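# Moving items between bins by remote control: how do I get cleaner demos?

Posted in Teleoperation & Teaching, June 9, 2019

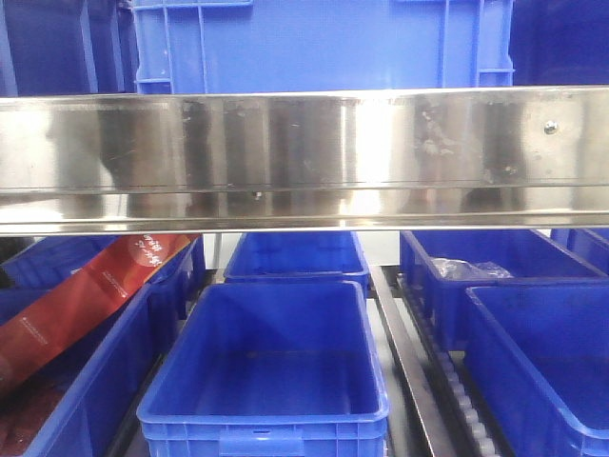 ## Question

Hi all! I've been teaching our arm a pick-and-place task by remote control and I'm having way more fun than I expected, but my demos are a mess. The job is to take a package out of the left bin and set it down in the empty center bin. The bins are blue plastic and sit on roller racks, with a shiny steel bar running across above them.

I've recorded 127 demos so far and kept 83. The rest I threw out, mostly for these reasons:

- I hesitate over the bin for ages before going down
- the long red package lies at an angle and I grab it too near one end, so it swings
- I drift up toward the bar and panic

The trained policy copies all of it, hesitation included! It hovers over the bin exactly like I do. Should I just record more (my lead at Jokstead wants 600), or fix how I drive first? I'm using the Orozco hand controller with the Jaller recording software, default settings.

## Answer 1 (accepted)

Fix the driving first, please! You'd be amazed how much a calm operator helps.

Do ten or so dry runs with recording off, every time you sit down. Your first few are always jerky. Then decide on your grasp before you press record. For a long package I line the gripper up across the short side, close to the middle, and rotate the wrist while I'm still high. Rotating down inside the bin is where I used to hit the rim.

Pauses: trim them from the start and end of each demo, but be careful in the middle. If you stopped because you were lining up, a short pause is fine. If you stopped because you were scared, redo it.

For the bar, lower your motion scale. On my Orozco the default is much too lively for bins. I halved it and stopped drifting the same day. Also pick a travel height and stick to it on every demo, high enough to clear the rims and well under the steel.

And keep a few recoveries! A bad first grab followed by a clean second one is great data. I wouldn't throw those out with the rest.

– Wycliffe Mushi

## Answer 2

We use Prurnora and it has a smoothing filter, maybe Jaller does too? Turn that on.

## Answer 3

Agree with the first answer, except I'd vary the package more. Turn it, slide it into a corner, stand it against the wall of the bin. If it's always lying the same way, the arm learns that one angle and gets lost in September when somebody restocks differently (ask me how I know). Shiny metal gave our cameras trouble too, so record with the lights on and with them dimmed.

**Comment from the asker:** Halved the scale and did the dry runs. So much nicer to drive already!! Going back through my rejects for recoveries tonight.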